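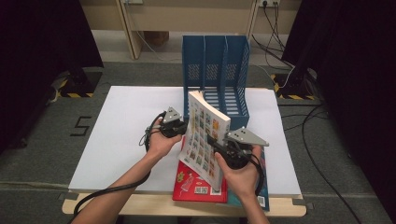 The blue thing, and what goes in it

Home | Shelf Notes | Allotment | Older posts | Search

I own 114 books that live on no shelf. They live on the stairs, under the bed, and in one case behind the bread bin, where a guide to moths has been since August. The proper bookcase is full and the landlord at Hidholm takes a dim view of new screws.

So I have gone over to desktop filing. Three upright compartments in blue plastic, slots down the sides, meant for magazines. I haven't bought a magazine in years, but paperbacks don't seem to mind. The floppy ones do need a bit of marshalling. You have to close them properly first, or the pages fan out and the top corner curls against the plastic and stays curled until you die.

My first system was by colour, which lasted one evening. The second was by whether I'd finished them, which was bad for morale. The current system is by thickness, fat ones on the left, and I'm told by the internet that this is wrong as well.
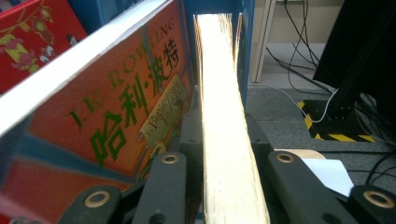
Hardbacks are where I come unstuck. A fat one takes up most of a compartment and then sits there looking smug, and if you lay it flat it becomes a table for other books. Translations are my particular weakness, as I can't read most of them and buy them for the covers. Harry Potter in Chinese is a good case: orange-red, big green characters, J.K. Rowling in green capitals alongside, and a little scroll near the spine with small print on it. I'd give that a compartment to itself and squash the moths in with the cookery.

Spine out or pages out? Pages out looks like a hotel lobby. It also means pulling out four books to find one, and I have enough trouble at seven in the morning. Spine out, then, with the tall ones at the back of my mind as a future problem.

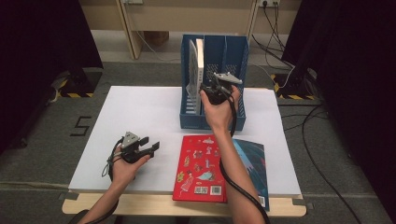 The big flat children's books are another matter. They go in a pile in front, overlapping, and every few weeks I pick up the pile, dust under it and put it back down in a different order. I call this rotating the stock.

Next time: the stairs, or at least the bottom 30 books of them.

Contact | Copyright Endgate Shelf Notes | Back to top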